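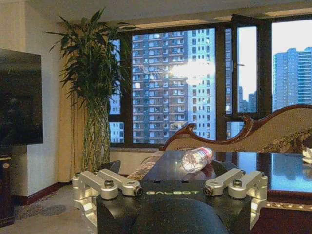

Temps de lecture : 2 min

Pèlerinage diocésain à Fontana — horaires de la messe d'envoi ?

clocher_nord
Bonsoir, qqn a le programme définitif ? Sur la feuille de la paroisse c'est 9h, sur le mail de Nadine Akl 10h30. J'ai 5 personnes à emmener en voiture depuis Hasbridge, dont ma mère.

rania.k
10h30. Le 9h c'était l'ancienne version, avant que l'évêque change son arrivée. Laudes à 9h45 pour ceux qui veulent.
Rania Khasawneh

Vieux_missel
Encore changé. Et toujours rien sur les confessions. En février on nous avait promis des prêtres toute la matinée, là je vois une demi-heure, pour plus de 3 000 inscrits !!

clocher_nord
Merci Rania. 10h30 donc.

mthb
3 000 c'est gonflé, au dernier pointage on était 2 064. Et une demi-heure par chapelle, pas au total. Faut lire la page 2.
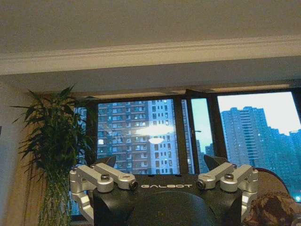
Après je suis d'accord que c'est court. L'an dernier à Grarudstead file jusqu'au parvis, des gens sont repartis sans.

Vieux_missel
Page 2 lue. Trois chapelles, ça fait pas lourd quand même. On trouve du temps pour le concert, pas pour le sacrement.

soeur_du_fond
Le concert c'est le soir, aucun rapport. Et pour les jeunes c'est souvent la porte d'entrée — ma nièce est revenue à la messe comme ça.

Vieux_missel
Tant mieux pour elle. Je maintiens.

rania.k
Je transmet à Nadine pour les confessions. Possible d'ajouter un créneau après les vêpres, à confirmer avec les pères de Flavance. Cantique d'entrée : le 323, pas celui du livret.

mthb
le 323 en entier ou deux couplets ?

rania.k
Deux. Et le dernier à la sortie.

clocher_nord
Parking ouvert à quelle heure du coup ? Ma mère marche mal

rania.k
8h30, entrée côté cimetière. Dites « PMR » au portail, on vous laissera monter.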